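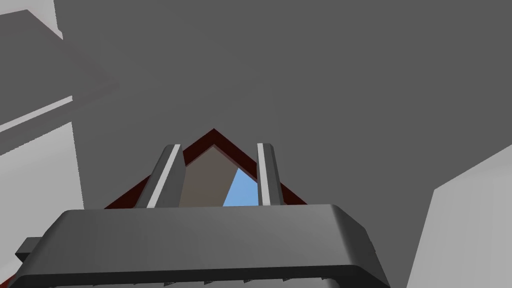 Gripper with its two fingers up, computer render

Stuck on the boat: our very long trip home from Kurkenen

Last updated: January

So we're home! Finally! I've slept in my own bed, the laundry is on its third load, and I have answered the same text ("wait, were you on THAT ferry??") more times than I can count. Yes, we were on that ferry. Let me just write it all down once and then I can send people the link.

We'd had a lovely week on Kurkenen. Cold, windy, hardly anyone on the beach, exactly how I like it. The boat back to Grostora left at 7 in the morning and I was asleep against the window before we cleared the harbor. When I woke up there was an announcement going, the kind where the speaker crackles and everyone looks at each other to see if anybody caught it. A number of passengers had come down with a stomach bug overnight, and the port health people wanted to talk to all of us before we could get off. All 261 of us.

I figured half an hour. It was four hours tied up at the dock before the first person in scrubs even came up the ramp, and then they told us we'd be spending the night on board. You could see the parking lot. I could see my car!

People were mostly very decent about it. There was some shouting near the information desk early on, but once the crew brought out soup and blankets it calmed right down. They split us up by deck, closed the buffet, and put hand gel on every flat surface. My husband and I got two reclining seats by the stairs (they do not recline, whatever the sign says) and a family across from us had a deck of cards, so we played rummy until past midnight. The kids cheated like crazy.

The forms were the worst part. What did you eat, where did you sit, did you use the restroom on the lower deck, and then the same questions again from a different person with a different clipboard. I get why they do it. I just wish they'd share the clipboards.

Neither of us got sick, thank goodness. We walked off the next afternoon with a sheet of instructions and a phone number to call if we felt bad.

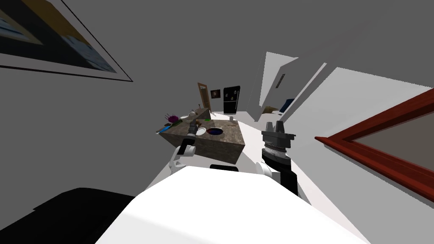

What it cost us

We missed our connection to Motaung, obviously, and the next seats out weren't cheap. With the new tickets, the extra parking and one night in a motel with the scratchiest towels on earth, it came to $1,161. I've filed the claim with Trustia and the lady on the phone was very nice, but she wouldn't promise anything. Apparently it matters a lot whether you were "delayed" or "detained," and my paperwork says "held." I'll post an update when I hear.

If you're taking that boat this winter, pack snacks, a phone charger and a toothbrush in the bag you carry on. Ours were down in the car with the good cheese.

Comments

saltyknees: We were one deck down from you! The soup was better than anything I ate on the island.

Marshbird: Ask the port for a letter with the times on it. I had to do that after a storm delay and it helped with my claim.

twocatsandavan: Did the cheese make it??

Contact | Copyright, all posts and grumbling mine | Back to top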